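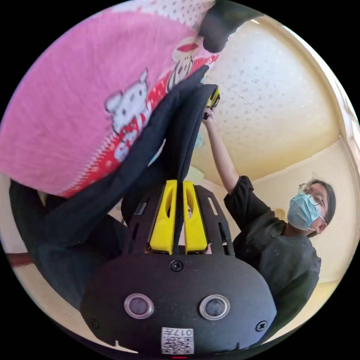
Photo 1. Black housing, label 017 upside down.

Plelenby dye room, notebook 
Monday, October 27, 2025

Madder again, on the Grundham wool. I wanted to repeat the colour from September, the orange-red one which everybody liked and for which I did not write the recipe properly. My fault.

Wool before washing: 600 g. After washing and drying in the weekend: 590 g. So the grease is less than I was expecting from this farm. I calculated the alum from the dry washed weight. In September I think I used the unwashed weight, but the page does not say it.

Tap water, with a spoon of chalk. The madder is the Thampi powder from the open bag. It has become a little lumpy, so I pressed it through the tea strainer before I put it in the pot. Please close this bag with the clip.

Heating was slow. The Tisto plate switches itself off when the big pot stands on it for long, and I had to start it again. The bath went over the temperature for 20 minutes while I was answering the telephone. With madder this is enough to bring out the brown, and I can already see it in the first skein. It is a nice brick colour but it is not the September colour.

The remaining 6 skeins I left in the bath to cool until tomorrow. The first one is rinsed and hangs by the window, on the side without sun.

Questions for myself:
Was the chalk in the September bath or only in the rinse? I remember white dust on the sink, but this could be from another day.
Does the old alum have the same strength as the new one? The two jars have the same lid and I am not sure which I took.

To do: cut a small piece of each skein and staple it here when dry. Write the weight of madder on the bag each time we take some out. Order more alum. The exhaust bath must be kept, I would like to try it on the grey fleece for a pale peach.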